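# Leave the teardown cell bolted down

Every few months the argument comes back at our Morrison site: the teardown cell should be on wheels. Roll the arm to wherever the work is, roll it back, and get the floor space back in between. I set that cell up and I have looked after it since. I think wheels would be a mistake.

The cell is a small one. It has a UR arm on a slotted aluminum table, a black and white gripper and a printed fixture plate with pockets for the parts. Old desktop towers go on the table on their side with the panel off. The software came from Welska, a project that ended two years ago, so what we have is what we maintain.

Most of my time on it goes to position. The arm repeats well. What it does not know is where the plate is, and the plate is only where I left it if nobody has leaned on it. When we started, the plate was held by two clamps and we lost a morning a week to re-teaching. In November I moved it to four bolts with T-nuts in the table slots and marked the slots with paint. Since then I have re-taught the pockets twice, once after a crash and once after I printed a new plate.

A cart undoes that work. People who favor the cart say a touch-off routine would fix it, and it would, for the plate. It takes 19 minutes to run properly. It does nothing for the cable on the wrist, which has to be checked each time the base is moved, or for the leveling feet, which never come back to the same height on our floor. I have done a full move. It took most of a shift, and the next day the gripper was still catching the side of one pocket.

The second argument is that a camera makes fixtures unnecessary. Korura, the firm that quoted us, showed a good demo. I would like a camera too, for finding the tower, because cases come in many sizes and the drive cage is never in the same spot twice. But I would still want the plate bolted. When a pick fails I need to know which half of the problem to look at, and a fixed plate takes half the questions away.

There is a fair point on the other side. The cell sits idle more than it should, and the table takes up room that the repair bench could use. If we are going to keep it in one place, we owe it better upkeep than it gets. My list is short. Wipe the fingers at the start of the shift. Run the empty cycle to all 21 taught points before the first case. Put a wrench on the four bolts every 50 cases and write it in the log. The Dritance pads on the fingers get changed when they look polished, and a new set means checking the grip width again.

None of this is hard, and it gets skipped because the cell usually works the next day anyway. Then the plate creeps a little, somebody adds an offset in the program to cover it, and a month later there are three offsets and no one remembers which is real. I spent a good part of last winter taking those out. I would rather spend the money for the cart on a second printed plate and a decent torque wrench.

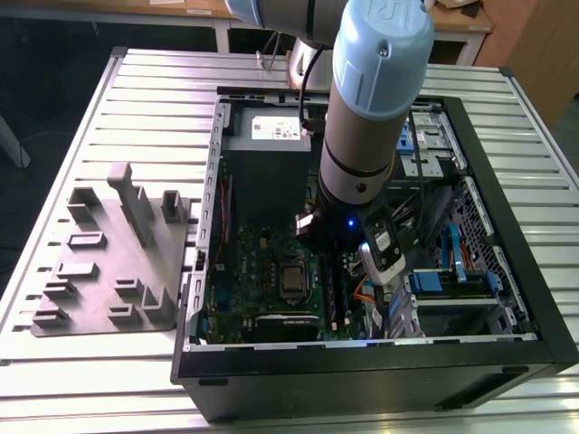 *The gripper over an open tower, with the gray fixture plate beside the case.*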